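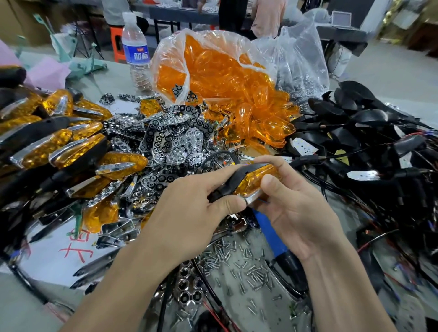
**skustodo_lead:** Station layout for the club's January build is still open. The Sirkine arm has a 900 mm reach and one gripper. Lens handling worries me most -- a faceted amber lens on a black housing, with the cable looping off the back into the pile. I want fixed trays.

**beaulieu2:** Disagree. Trays hide the problem. Bin picking is 200 points.

**skustodo_lead:** Only if the cables don't snag. Ours will.

**lumel_fan:** Clip the cable first, then pick. 5 mm clip, printed.

**beaulieu2:** Fine for housings. Reflectors still go in a bin.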